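# Kerkia Textbook Loans

Loan records from the shared textbook shelf at Clevance School of Business, cleaned up for reuse in classes and student projects. Version 4, released Dec 19, 2021.

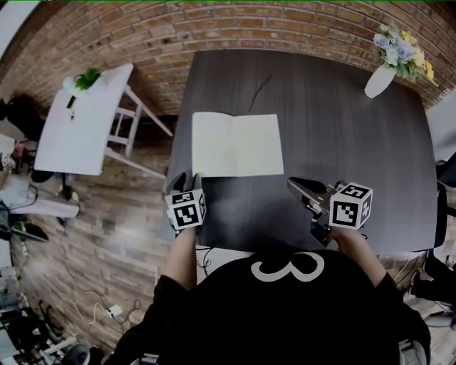

Annick Fleury asked after the last release why a book that is borrowed, renewed and borrowed again shows up as a single loan in one place and as separate loans in another. She was right, the two campus sites were recording renewals differently. In this version a renewal never opens a new row. It adds to the `renewals` column of the loan it belongs to. If you wrote anything against the old files that counts rows per book, run it again and expect lower numbers for the Rebelo site.

## What is in the folder

- `loans.csv` is the main table, one row per loan, 1794 rows.
- `titles.csv` has one row per title, with edition, subject and the course it was bought or donated for.
- `courses.csv` lists the 35 courses that had at least one title on the shelf.
- `notes.txt` has the remarks that desk helpers typed next to a loan, with names taken out.
- `clean.py` is the script that makes the tables from the desk exports. The desk exports themselves are not included.

All files are UTF-8 with commas as separators. Titles that contain a comma are in double quotes. Some spreadsheet programs drop the leading zeros in `title_id` when you double-click the file, so import it and set that column to text.

## Columns in loans.csv

| Column | Meaning |
|---|---|
| `loan_id` | Running number, no meaning outside this table |
| `title_id` | Matches `titles.csv` |
| `copy` | Letter for the physical copy, `a` onward |
| `site` | `lukdale` or `rebelo` |
| `week_out` | Teaching week in which the book left the desk |
| `week_in` | Teaching week in which it came back, empty if still out |
| `renewals` | Times the loan was extended |
| `borrower_type` | `first_year`, `later_year`, `staff` or `other` |
| `condition_in` | `fine`, `worn`, `damaged` or empty |
| `note_id` | Matches `notes.txt`, empty for most loans |

Weeks are used in place of dates on purpose. On a small course, a date and a title together can be enough to work out who the borrower was.

`condition_in` is the opinion of whoever was at the desk. Lukdale used `worn` for anything with underlining in it. Rebelo mostly didn't. Don't compare the two sites on this column.

## How the shelf works

Students hand in textbooks they are done with at the end of a course. The books are stamped, given an ID and put on the shelf, and any enrolled student can borrow them for a term at no charge. There is no deposit and there are no fines. Late books get an email, and after that a second email.

A smaller part of the stock was bought new with money from the August book fair. Those titles have `source` set to `purchase` in `titles.csv`. Everything else is `donation`, including a batch of accounting books that came from a department clearing its own cupboards.

Desk helpers record loans on a shared form. The form was a paper sheet at Rebelo during the first term, and Tiago Macedo typed those sheets in afterward. Where he could not read an entry, the field is empty. He did not guess.

## Cleaning steps

1. Exports from the two sites are joined and site names are made consistent.
2. Student numbers are used to assign `borrower_type`, then deleted.
3. Renewals are folded into their parent loan, matching on title, copy and borrower before the student number is removed.
4. Loans shorter than one hour are dropped. Nearly all of these were helpers testing the form.
5. Different spellings of the same title are merged using a hand-made list inside `clean.py`.

Fernanda Cordeiro checked the title merges against the books on the shelf. Two editions of the same book stay separate titles even when a course accepts either one, so demand for some statistics and marketing texts is split over several IDs. Use `work_id` in `titles.csv` if you want them together.

The script stops with an error if an export has more than 3000 lines. That limit is there to catch a double export, which happened once and was not noticed until the tables were already shared. Change `MAX_LINES` at the top of the script if your own shelf is busier than ours.

## Known problems

- Empty `week_in` can mean the book is still out, or that it was put back on the shelf without passing the desk. There is no way to tell the two apart from the table.
- Staff loans are under-recorded. Several lecturers take a book to class and bring it back without filling in the form.
- `other` in `borrower_type` covers evening students, exchange students and blank entries. It is a mixed group and not much good for analysis.
- Course codes changed at Lukdale between the first and second year. `courses.csv` uses the new codes and keeps the old one in `old_code`.
- Waiting lists were kept by hand and are not in the data. A title with few loans may have had only one copy and plenty of people wanting it.

## Using it

The tables have been used in the second-year data course for joins, missing values and simple charts. They are small enough to open in a spreadsheet. Please don't use them to rank courses or lecturers. A course with many loans may simply have an expensive book.

Please don't try to work out who borrowed what. If you come across a row or a note that points to a particular person, tell us and we will fix it in the next release.

You may copy, change and share the files as long as you name the Kerkia shelf as the source and say what you changed.

## Changes in this version

- Renewals handled the same way for both sites.
- `old_code` added to `courses.csv`.
- Notes that mentioned health or money trouble removed, at the request of Beatriz Calado.
- Wrong subject fixed for the business law titles, which had been filed under economics.
- `clean.py` no longer needs the exports to be in any particular order.

## Contact

Corrections go to Tomás Coelho at the Kerkia desk, Lukdale site. Please give the `loan_id` or `title_id` and the version you are working from. Paper notes left in the returns box do get read, but only during term.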